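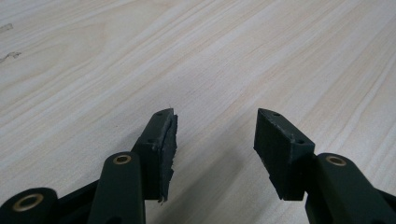 Furniture Finisher, Tabletops (Part Time)
Vodwood, Okoth workshop

Vodwood is looking for a part-time finisher to repair and refinish wooden tabletops. We take in tables from offices, schools and cafes, clean them up and send them back. Most of the work is on pale tops with a visible grain, where small marks show easily.

The job is 15 hours a week, mornings only. You will report to Felista Mutiso, who runs the finishing room.

What you will do:
Check each top on arrival and write down scratches, scuffs and stains on the job card
Clean the surface and test whether a mark will lift before any sanding
Sand with the grain, by hand and by machine
Match color and apply finish
Help carry tops to and from the van 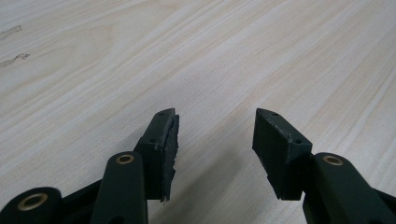
Light wooden tabletop with two small gray marks near the left edge.

What we ask for:
One year of finishing, joinery or floor sanding work, paid or unpaid
A steady hand and good eyesight for color, with glasses if you wear them
Able to lift one end of a table
Clear handwriting

You do not need a certificate. We supply dust masks, gloves and hearing protection. Bring your own boots.

Applicants we shortlist will spend a paid morning in the workshop and work on one top from start to finish. Wekesa Mwakyusa will go over the result with you the same day.

To apply, send a one-page letter and two photos of something you have finished to Adhiambo Bakilana at the Vodwood front desk. Letters can also be dropped off in person. Applications close May 3, 2020.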